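Refurbishing an Office Desktop: Notes on the Order of Work

The household accounts have been kept on the same desktop computer for a number of years, and in February it was decided that a second machine of the same type should be prepared as a spare. The unit was purchased without a processor, memory or drive. These notes record how the work was approached and may be of use to other owners of older office computers.

Before any part is ordered, the exact model of the motherboard should be established. Processors that look alike are frequently made for different sockets, and a seller's listing is not always a reliable guide. My colleague Marcela Sokol kindly reviewed the list of parts and found that one of the memory modules I had selected was of the wrong generation. It was returned to Kassab, the shop on our street, and exchanged without charge.

The power cord is removed first, and the case is then laid flat on a clear table. Working with the tower upright is possible, but small screws have a tendency to fall behind the board and are tedious to recover.

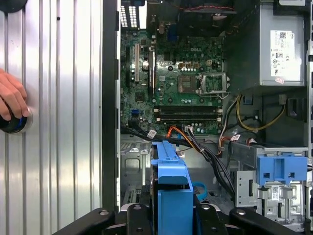 The processor socket requires the greatest care. Its contacts should not be touched, and the new processor should be lowered straight down with its markings correctly aligned. No pressure is applied by hand; the retention lever performs that function. Thermal paste follows, and then the cooler.

Memory is a simpler matter. The latches are opened, the notch is matched to the slot, and each module is pressed down until it is held at both ends. I fitted two.

Cables deserve some attention at this stage. Data cables should not be folded sharply, and power leads must be kept clear of the fan. Botond Veres recommends photographing the wiring beforehand.

The remaining task is the transfer of the accounts, for which 3 evenings have been set aside. The old machine will stay in service until the figures on both have been compared.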